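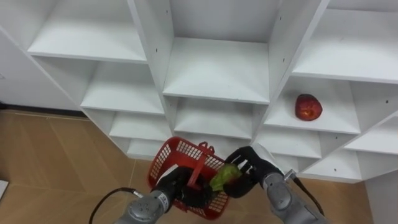 分类：居家妙招 / 瓶瓶罐罐 / 密封与清洗

旧的塑料罐和玻璃罐怎么再用

我家里一年会空出很多罐子：咖啡罐、花生酱罐、果酱瓶、装药片的小塑料瓶。以前我都送去回收，现在大部分留下来。中文不是我的母语，有几个零件的名字我问过五金店的人才知道，如果我说得不太准确，请您原谅。

先看盖子，再看罐子

罐子能不能再用，主要看盖子。罐身的问题容易看见，盖子的问题要试一试才知道。

最简单的办法是用水试。罐里装半罐水，拧紧盖子，倒过来放在一张干的厨房纸上，等半个小时。纸没有湿，这个盖子可以装粉末，也可以装液体。纸上有一个小水印，装豆子、面条、纽扣还可以，奶粉和小苏打就不要放了。纸全湿了，这个盖子只能盖灰尘。

拧盖子的时候也请注意手的感觉。好的盖子转到最后会慢慢变紧。如果一直很松，然后突然“咔”一下跳过去，螺纹已经坏了，再用力也没有用。金属盖子要看里面那一圈胶，胶变黄变硬的，闻起来常常还有上一次食物的味道。

盖子里面的垫片

很多塑料盖里面有一片圆的白色垫片，用指甲可以轻轻推出来。我洗了三年罐子，才知道它可以拿下来。垫片后面很容易藏水和油，有时候还有黑点。每次洗盖子，请把垫片一起拿下来洗，两样东西分开晾干，再装回去。

垫片丢了，可以自己剪一片。我用过的材料有这些：

- 旧的硅胶烤垫，厚一点的比较好，剪刀要快。
- 不用的软塑料文件夹，只适合装非食品的罐子。
- Stevska 牌的补充垫片，一包里有几种直径，我在 Prostach 杂货店买的，279 克朗，有点贵，但是够用很久。

剪的时候先把盖子放在材料上，沿外边画一个圆，再往里面缩小两毫米。太大的垫片会鼓起来，盖子拧不到底。太小的会在里面跑来跑去。

去掉味道

咖啡、咖喱粉和泡菜的味道最难去掉。玻璃罐比较好办，热水加洗碗液洗两次，打开盖子放在窗台上过一夜，一般就没有味道了。塑料罐会吸味道，要多花几天。

我的做法是这样的。先用温水和洗碗液洗干净，不要用开水，薄的塑料罐会变形。然后放两勺小苏打，加温水到满，盖上盖子摇几下，放到第二天早上。倒掉以后用清水冲，晾干。如果还有味道，把报纸揉成团塞进去，盖好盖子，放三天，中间换一次报纸。

我的朋友 Ekaette Anozie 喜欢用干的咖啡渣代替报纸。她的罐子后来没有泡菜味，可是有咖啡味，她说她不介意。我介意，所以我还是用报纸。

有一种情况我建议放弃：装过油的软塑料瓶，里面摸起来总是滑的。洗五次还是滑。这样的瓶子我拿到车库装沙子。

撕掉标签和胶

纸标签在温水里泡二十分钟，多数可以整张撕下来。塑料薄膜标签不怕水，要用吹风机的热风，从一个角开始，一边吹一边慢慢拉。拉得太快，胶会留在罐子上。

留下来的胶，用一点食用油加一点小苏打，混成糊，抹在上面等十分钟，再用旧布擦。擦完一定要再用洗碗液洗一次，油留在外面，灰尘马上会粘上来。不要用钢丝球擦塑料罐，会有很多细的划痕，以后更难洗。

网上有人推荐用指甲油去除剂。我在一个透明的罐子上试过，擦过的地方变成白的雾，没有办法恢复。玻璃可以，透明塑料请不要试。

什么东西装在什么罐子里

装粉的罐子，口要宽，勺子可以平着进去。口太窄的话，每次舀粉都会撒在外面，螺纹里进了粉，盖子就关不紧。可可粉和糖粉特别细，我在罐口和盖子中间再加一层保鲜膜。

白糖和盐会变硬。罐子里放几粒生米，或者一小块干的饼干，过一个月换一次。红糖相反，它怕太干，我放一片苹果皮，两天以后拿出来，糖又软了。苹果皮不要忘在里面。

装液体的瓶子，口要窄。自己做的醋水清洁液，用原来装醋的瓶子最好。不要把清洁剂装在以前装饮料的瓶子里，家里有孩子的更不可以。我每个瓶子都写名字，写清楚里面是什么，哪个月装的。比如“面粉，May”，我习惯用英文写月份，您用自己看得懂的方法就好。

写字可以用白色的纸胶带和普通的圆珠笔。油性笔直接写在玻璃上也行，要改的时候用一点酒精擦掉。写在罐身上，不要只写在盖子上。有一个 Monday 我同时洗了六个罐子，盖子互相换了位置，淀粉和糖粉就分不清了，只好每个都尝一口。 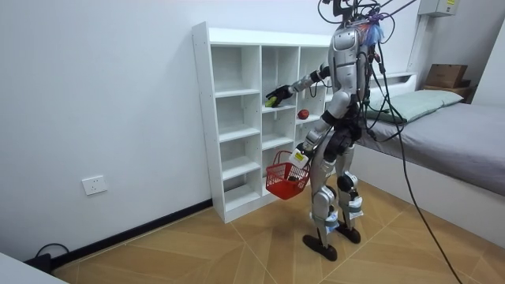 靠墙放的白色格子书架

罐子放在哪里

灶台旁边很方便，可是热气和油都会到那里。香料罐放在灶台旁边，几个月以后颜色变浅，味道也变淡。我现在只把盐和油放在那里，别的都放在远一点的地方。

开放的架子要选深度合适的。我家的架子深 29 厘米，大罐放两排，前面一排不能太高，后面的标签才看得见。深的架子可以在后面垫一块厚木板，像小台阶。重的玻璃罐放下面，轻的塑料罐放上面。这个道理很简单，但是我自己开始的时候放反了，拿一罐蜂蜜的时候差一点砸到脚。

如果太阳直接照到架子，油、坚果和全麦粉请换成不透明的罐子。没有不透明的罐子，可以在外面包一层牛皮纸，用橡皮筋固定。

新买的罐子

旧罐子不够的时候我也买新的。买以前请量两个数字：罐口的直径和架子每一层的高度。很多人只量高度，不记得罐子拿出来的时候还要往上抬一点，所以请多留三厘米。

我买过 Gosselin 的方形罐和 Davis 的圆形罐。方形的放在一起没有空隙，省地方，不过角落里的面粉很难舀干净。圆形的好洗，好拧，放在架子上浪费一点位置。2000 毫升的圆罐，我装一袋普通的面粉，大约还剩四指高的空间，正好可以把勺子放在里面。小的罐子我买 35 毫升的，装番红花、小针和备用的螺丝。

盖子最好买同一种口径。这样一个盖子裂了，可以马上用另外一个，也不需要在抽屉里一个一个试。买的时候在店里拿两个罐子互相换盖子拧一下，有的看上去一样大，螺纹却不一样。

盖子打不开怎么办

果酱瓶的金属盖太紧，多数是糖粘住了螺纹。把瓶子倒过来，盖子在热水里泡两分钟，擦干，手上戴一只橡胶手套再拧。还不行，用勺子的柄在盖子边上轻轻撬一下，听到“噗”的一声就可以了。撬过的盖子可能有一点弯，再用以前请做一次上面的倒水测试。

塑料盖太紧不要用热水，塑料热了会变软，可能变形。我用一条宽的橡皮筋套在盖子外面，手就不滑了。

关盖子以前，用干布在螺纹上擦一圈，糖和粉不留在那里，下次打开会容易很多。长时间不用的空罐子，盖子不要拧紧，放在旁边或者反过来搁在罐口上，里面就不会有闷的味道。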